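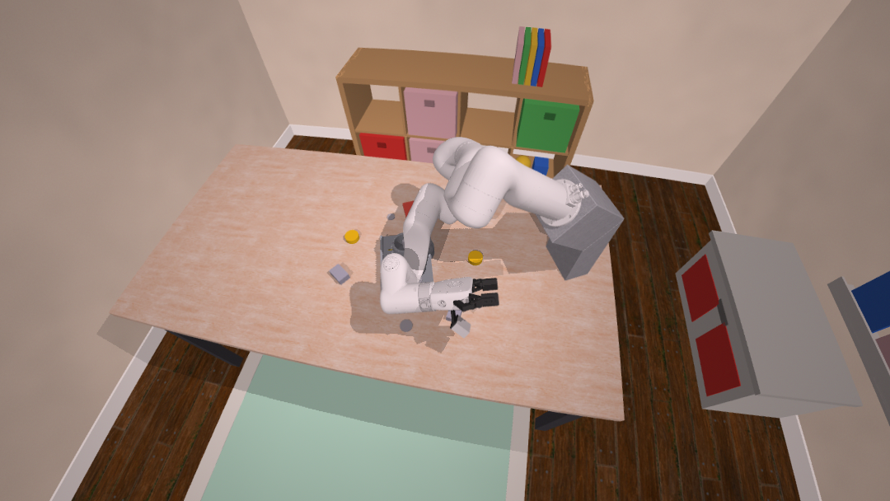 A simulated tabletop cell with a single arm and two-finger gripper, small parts laid out on the work surface.

Fakthorpe Publishes Reporting Rules for Simulated Manipulation Tests

The Fakthorpe working group on robot test methods has released a set of rules for how results from simulated tabletop manipulation should be recorded and reported. The document covers fixed-base arms working over a flat surface with small loose objects. Mobile platforms and two-arm cells are left for a later edition.

The rules apply to any claim of task performance that a supplier or laboratory submits to the group's shared register. Submissions already in the register keep their current status until May, after which they must be resubmitted in the new format or marked as legacy entries.

Under the main requirement, each reported success rate must be based on at least 134 trials per task, with object positions drawn again at the start of every trial. The random seeds have to be filed with the result. A trial that ends early through a simulator error counts as a failure unless the same error can be reproduced with the arm held still.

The group also sets out what must be stated about the scene. The submitter is to list every object on the work surface, including those the task does not use, together with its mass, friction values and collision shape. Where the visible shape and the collision shape differ, both must be supplied. Furniture and other background items need only be listed if they cast shadows on the work surface or fall within the reach of the arm.

Lighting receives its own section. Results obtained under one fixed light setup may still be filed, but they will carry a note to that effect. To avoid the note, a submitter must repeat the test under nine light setups and report each one separately. Averages across setups are allowed as an addition and may not replace the separate figures.

Contact between the arm and the table, or between the arm and an object that is not the target, must be logged with the peak force and the link involved. Earlier practice in the register left this to the submitter, and many entries reported only whether the target object reached its goal. The new text treats a trial as successful only if the goal is met and all unintended contact stays below a limit declared in advance. The limit itself is not prescribed.

The control rate of the policy must not fall below 20 Hz for entries in the standard class. Slower policies can be filed in an open class. Physics step size, solver settings and software version are mandatory fields in both.

Gripper modeling proved the most disputed part of the draft. Sterari, which maintains the simulation package used for the group's reference cell, asked that parallel-finger grippers be permitted to use a simplified grasp in which the object is attached to the fingers once both make contact. Kao objected that such a grasp hides slip and overstates results on small blocks and thin discs. The final text permits the simplified grasp in the open class only. Standard class entries must resolve contact at the fingers for the full length of the trial.

A trial log kept by Guso was used to check the format before release. It held 467 trials on the reference cell, and the check led to two changes: time stamps are now taken from the simulator clock — wall-clock time is recorded as an optional field — and joint limits are listed per joint instead of by reference to a data sheet.

The rules do not set out how simulated results relate to performance on physical equipment. An annex recommends that any public statement based on a register entry include the word "simulated" next to the figure quoted, and that rendered pictures of a cell be captioned in the same way. It also advises against using a register entry as evidence in a workplace risk assessment, which remains a matter for the party installing the machine.

Comments on the first edition can be filed through the register. The group expects to take up two-arm cells and soft objects next, with the numbering of existing clauses left unchanged.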